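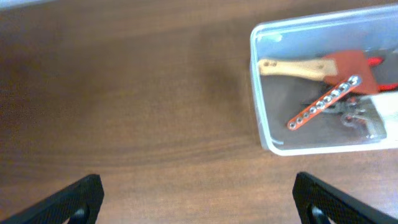

Thread on sorting the general tool drawer. The previous system was a biscuit tin and two carrier bags, and it had stopped working by November.

Rule one: sort by how often a thing is used. Sorting by type looks tidy and puts the picture hooks next to the hammer you need every week.

Clear tubs only. Mine are the shallow Hulme ones, 300 mm long, rounded corners, no lids. Lids get taken off once and then live behind the boiler. The Jokdale equivalent is cheaper but the walls bow when the drawer is full.

Sockets stay on their rail. Loose sockets migrate to the back of the drawer and you end up buying the 10 mm again. A rail will share a tub with a paintbrush if the brush is completely dry.

By using this site you agree to our use of cookies. Manage preferences | Accept all 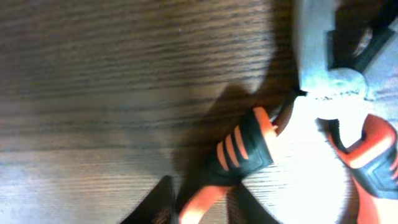 Handles matter more than people admit. In a full drawer the handle is usually the only part you can see, so I keep the everyday cutting and gripping tools in one colour scheme. Orange and black shows up well against a brown worktop, and the orange stripes across the grip can be picked out in poor light. Plain black handles go in the second drawer.

Vojtěch Kováčik asked whether I outline each tool on a foam insert. No. I cut one for the shed at Odcombe, and it was out of date after 9 weeks. Every replacement tool is a slightly different shape.

Scissors are the awkward case. They get borrowed for parcels and come back with tape residue on the blades. White spirit on a rag, wipe from the pivot outwards, then one drop of light oil at the pivot. Open and close a few times, wipe off the excess.

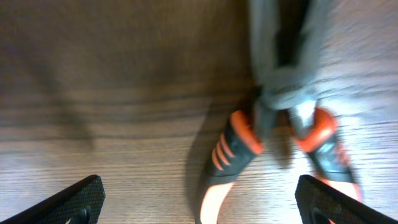 The oil should be thin. I used Bestia grease on a pair once and it collected fluff until the action went stiff.

Total weight of the everyday drawer, tubs included: 3,080 g. The runners are fine with that. The bottom drawer has the clamps in it and its runners are not fine.

Still to do: the red-handled things, which have no agreed home, and labels. I write those on masking tape, on the short end of the tub, facing forward.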